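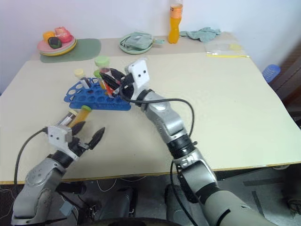
3.2 Tube insertion by teleoperation

Task: capped tubes go into the blue rack, one per hole. Either arm may grasp; the idle arm stays clear of the rack.

Grasp on the tube body, below the cap. A tube held at an angle must be brought upright before lowering — the rack does not forgive tilt. Tubes lying on the table are approached with the gripper open.

Log each attempt, including drops. The Lukumay set holds 370 demonstrations, of which 70 are kept for validation. Replay exercise: see M. Berhe, October.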